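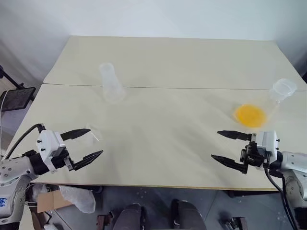
생활공간 관리 기초 4주차 강의 노트
상판에 쏟은 음료와 플라스틱 컵의 처리
담당: 이르판 망운답(Irfan Mangundap)
강의실: 벌리사이드(Bulirside) 생활관 1629호

지난주 정리

3주차에는 마른 오염을 다루었다. 먼지, 부스러기, 지우개 가루처럼 물기가 없는 오염은 먼저 모으고 나중에 닦는다. 순서를 바꾸면 가루가 물에 풀려 면적이 넓어진다. 이번 주는 젖은 오염이다. 범위는 식탁과 작업대 상판에 쏟은 음료로 한정한다. 바닥과 직물은 6주차에 따로 한다.

과제 2번을 아직 내지 않은 사람은 실습 시작 전에 제출함에 넣을 것. 표지에 조 이름이 빠진 것이 많았다.

1. 용어

고인 액체: 상판 위에 두께를 가지고 모여 있는 상태. 표면에 윤이 나고, 상판을 건드리면 움직인다.

막: 고인 액체를 걷어낸 뒤 얇게 남은 상태. 색이 거의 보이지 않아 다 닦은 것으로 착각하기 쉽다. 손등을 대 보면 알 수 있다.

잔류물: 물이 증발한 다음 남는 당분, 색소, 과육, 유지방 등. 끈적임과 얼룩의 원인이 된다.

이음새: 상판이 판 두 장 이상으로 되어 있을 때 판과 판이 만나는 선. 이 수업에서는 서랍 틈이나 상판 둘레의 마감 띠도 같은 방법으로 다룬다.

가장자리: 상판이 끝나는 곳. 액체가 여기까지 오면 바닥 작업이 추가된다.

네 번째 용어인 이음새를 시험 답안에 '금'이라고 쓰는 경우가 있는데, 금은 파손이고 이음새는 구조다. 구분해서 쓴다.

2. 닦기 전에 보는 것

수건을 들기 전에 잠깐 서서 본다. 실습 평가표에도 이 항목이 있다. 보는 순서는 다음과 같다.

첫째, 액체가 어디까지 갔는가. 가장자리와 이음새까지 남은 거리를 본다. 가장자리에 가까우면 그쪽부터 막는다. 이음새에 가까우면 이음새 쪽에 마른 수건을 길게 접어 놓고 시작한다.

둘째, 근처에 무엇이 서 있는가. 컵, 병, 그릇 따위가 서 있으면 안이 비었는지 확인한다. 내용물이 남은 컵을 팔꿈치로 쳐서 한 번 더 쏟는 일이 해마다 실습 중에 나온다. 소매가 긴 옷은 걷는다.

셋째, 투명한 물건이 있는가. 밝은 크림색이나 흰색 상판에서는 반투명 플라스틱 컵의 윤곽이 흐리게 보인다. 정면에서는 놓치기 쉽고, 몸을 옆으로 옮겨 비스듬히 보면 그림자나 반사가 드러난다. 작은 투명 뚜껑이나 비닐 조각도 같은 방법으로 찾는다. 수건으로 넓게 훑는 동작은 이 확인이 끝난 뒤에만 한다.

넷째, 전기 제품이 있는가. 화면, 충전선, 멀티탭이 상판 위나 옆에 있으면 액체가 흐르는 방향과 비교한다. 젖은 손으로 플러그를 만지지 않는다. 콘센트 쪽으로 액체가 갔다면 닦지 말고 조교를 부른다.

3. 컵 치우기

컵은 액체보다 먼저 치운다. 단, 넘어져서 아직 내용물이 흐르고 있는 컵은 세우는 것이 먼저고, 옮기는 것은 그다음이다.

가벼운 플라스틱 컵은 빈 상태에서 무게가 거의 없다. 위쪽 테두리를 한 손가락으로 밀면 넘어진다. 몸통의 아래쪽 절반을 잡고 수직으로 든다. 키가 크고 폭이 좁은 컵은 특히 그렇다. 입구가 넓고 낮은 컵은 잘 넘어지지 않지만, 바닥 테두리에 액체를 물고 올라오는 경우가 많다.

컵을 들면 바닥을 바로 확인한다. 젖어 있으면 마른 수건 위에 한 번 내려놓았다가 옮긴다. 이 과정을 건너뛰면 상판에 둥근 자국이 찍히고, 옮긴 자리에도 같은 자국이 생긴다.

겉이 젖은 컵은 미끄럽다. 니트릴 장갑을 낀 상태에서는 더 그렇다. 세게 쥐면 얇은 컵은 몸통이 눌려 안에 남은 음료가 위로 솟는다. 컵 벽이 살짝 들어가기 직전까지만 쥔다. 감을 잡기 위해 실습 전반부에 빈 컵으로 연습한다.

컵은 상판 밖의 쟁반에 둔다. 상판 반대쪽 끝으로 밀어 놓는 것은 치운 것으로 보지 않는다.

4. 고인 액체 걷어내기

기본 원칙은 바깥에서 안으로다. 가운데부터 누르면 액체가 사방으로 밀려 나간다.

1) 마른 흡수 수건을 네 겹으로 접는다.
2) 고인 액체의 바깥 둘레에 수건 끝을 댄다. 가장자리에 가까운 쪽부터 시작한다.
3) 문지르지 않고 얹는다. 수건이 스스로 빨아들일 때까지 둔다.
4) 수건을 안쪽으로 조금씩 옮긴다. 젖은 면이 위로 오지 않게 한다.
5) 한 면이 다 젖으면 뒤집거나 다시 접어 마른 면을 낸다.
6) 두께가 사라지면 수건을 반으로 접어 젖은 면을 안에 가두고 들어낸다.

젖은 수건은 양동이 위로 옮긴다. 상판 위를 가로질러 들고 가면 방울이 떨어진다. 양동이를 상판 높이 가까이 들어 올리고 그 위에서 짜는 것이 가장 깨끗하다. 실습용 양동이는 펠턴(Pellton) 제품으로 용량이 2000 mL이며 안쪽에 눈금이 있다.

종이 타월을 쓸 때는 한 장씩 펴서 덮지 말고 겹쳐서 쓴다. 한 장짜리 종이는 젖으면 찢어지고, 찢어진 조각이 음료 색을 머금은 채 상판에 붙는다.

고무 날이 달린 밀대로 쓰레받기에 밀어 넣는 방법도 있다. 양이 많고 상판이 평평할 때 쓴다. 이음새를 넘어서 밀지 않는다. 날이 이음새를 지날 때 액체가 틈으로 들어간다.

5. 막과 잔류물 닦기

고인 액체를 걷어낸 다음에는 젖은 행주로 닦는다. 물 온도는 40도로 맞춘다. 찬물로도 당분은 녹지만 시간이 더 걸리고, 너무 뜨거운 물은 손을 데거나 일부 마감재를 하얗게 뜨게 한다.

음료 종류별로 남는 것이 다르다.

과일 주스: 당분과 과육, 산. 과육은 마르면 점처럼 붙는다. 노란색이나 주황색 계열은 밝은 상판에서 옅은 테두리를 남기므로 고여 있던 자리보다 한 뼘 넓게 닦는다.

탄산음료: 당분이 많은 것은 주스와 같이 다룬다. 무가당은 물걸레질 한 번으로 대개 끝난다.

커피와 차: 색소와 타닌. 오래 두면 마감재의 긁힌 부분에 스며든다. 중성세제를 쓴다.

우유와 유제품: 단백질과 지방. 뜨거운 물을 쓰지 않는다. 닦은 뒤 냄새를 확인하고, 이음새가 가까웠다면 6절의 절차를 반드시 한다.

식용유나 드레싱: 물로 시작하지 않는다. 마른 종이로 걷고 세제를 묻힌 행주로 닦은 다음 물로 닦는다.

색만 보고 음료를 판단하지 않는다. 주황색 액체가 주스인지 세정제인지 눈으로는 알 수 없다. 내용물을 모르면 장갑을 끼고, 코를 가까이 대고 맡지 않으며, 다른 세제를 섞지 않는다. 가장 안전한 기본값은 마른 수건으로 걷고 물로 닦는 것이다.

행주질은 한 방향으로 한다. 원을 그리면 걷어낸 당분이 같은 자리로 돌아온다. 한 번 지나갈 때마다 행주 면을 바꾸고, 마지막은 깨끗한 물에 헹궈 꼭 짠 행주로 닦는다.

6. 이음새 처리

판 두 장을 붙인 상판에서는 이음새가 가장 늦게 마른다. 겉이 말라도 틈 안에는 액체가 남을 수 있고, 며칠 뒤에 끈적임이나 냄새로 나타난다. 이음새가 원래 어두운 선으로 보이는 상판에서는 오염이 있어도 색으로 구분되지 않는다.

절차는 짧다. 종이 타월을 접어 모서리를 세우고 이음새를 따라 눌러 가며 지나간다. 종이에 색이 묻어나지 않을 때까지 반복한다. 그다음 따뜻한 물을 적신 면봉이나 얇은 천을 같은 방법으로 지나가고, 마른 종이로 끝낸다. 물을 틈에 직접 붓지 않는다. 칼이나 자 같은 단단한 도구를 틈에 넣지 않는다.

상판 아래쪽도 본다. 이음새 밑에 방울이 맺혀 있으면 닦고, 그 아래 바닥에 놓인 골판지나 포장재가 젖었는지 확인한다. 젖은 골판지는 말려서 다시 쓰지 않고 버린다.

7. 소독과 건조

음식을 다루는 상판이면 마지막에 70% 알코올을 분무하고 마를 때까지 둔다. 당분이 남은 면에 알코올을 뿌리면 끈적임이 퍼질 뿐이므로 5절과 6절을 마친 상판에만 쓴다. 도장면이나 아크릴판에는 쓰지 않는다. 화기가 있는 곳에서도 쓰지 않는다.

건조는 손등으로 확인한다. 손바닥은 자체의 습기 때문에 판단이 흐려진다. 손등이 미끄러지듯 지나가면 완료, 걸리는 느낌이 있으면 잔류물이 남은 것이므로 물걸레질부터 다시 한다. 불빛을 낮은 각도에서 비추어 보면 막이 남은 곳이 드러난다.

8. 컵 세척과 재배치

반투명 컵은 흐린 재질 탓에 덜 닦인 것이 잘 보이지 않는다. 안쪽 바닥과 테두리 안쪽을 손가락으로 문질러 확인한다. 거친 수세미를 쓰면 흠집이 생기고 색소가 흠집에 낀다. 부드러운 스펀지만 쓴다.

헹군 컵은 엎어서 건조대에 둔다. 젖은 채로 포개면 서로 붙고 안쪽이 마르지 않는다. 다 마른 컵은 같은 모양끼리만 포갠다. 좁고 긴 컵을 넓은 컵 안에 넣어 두면 꺼낼 때 함께 쓰러진다.

상판에 다시 놓을 때는 가장자리에서 손바닥 너비 이상 안쪽에 둔다. 이음새에 걸쳐 놓지 않는다. 판 사이에 높이 차이가 있으면 컵이 기운다.

9. 이번 주 실습

조는 지난주와 같다. 라그만(Lagman) 조가 먼저 싱크대를 쓰고 이스투스(Istus) 조는 컵 잡기 연습부터 한다. 중간에 교대한다.

준비물: 흡수 수건, 종이 타월, 행주, 펠턴 양동이, 중성세제, 면봉, 니트릴 장갑, 쟁반, 높이가 다른 플라스틱 컵. 개인 앞치마는 각자 가져온다.

실습 음료는 물에 식용 색소와 설탕을 탄 것이다. 마시지 않는다. 조교가 상판에 붓고 신호를 하면 시작한다. 시간은 재지만 점수에 넣지 않는다. 빨리 하려다 가장자리로 흘린 조는 바닥까지 닦고 끝낸다.

평가 항목
시작 전에 가장자리, 이음새, 컵, 전기 제품을 확인했는가
컵을 아래쪽에서 잡고 바닥을 확인했는가
바깥에서 안으로 걷어냈는가
젖은 수건을 상판 위로 가로질러 옮기지 않았는가
이음새를 종이로 확인했는가
손등으로 건조 상태를 확인했는가

10. 과제 3

집이나 기숙사의 상판 하나를 골라 재질, 판의 구성, 이음새의 위치, 가장자리 마감, 평소 올려 두는 물건을 한 장에 정리한다. 평면도를 손으로 그리고, 액체를 쏟았을 때 먼저 막아야 할 쪽을 화살표로 표시한다. 직접 쏟아 볼 필요는 없다. 컵을 두기에 적당한 자리와 그렇지 않은 자리도 표시한다.

제출은 5월 마지막 수업 전까지 1629호 앞 제출함. 표지에 조 이름과 본인 이름을 쓴다.

다음 주 읽을거리: 교재의 식기 보관 단원. 건조대 배치 그림은 수업에서 나누어 준다.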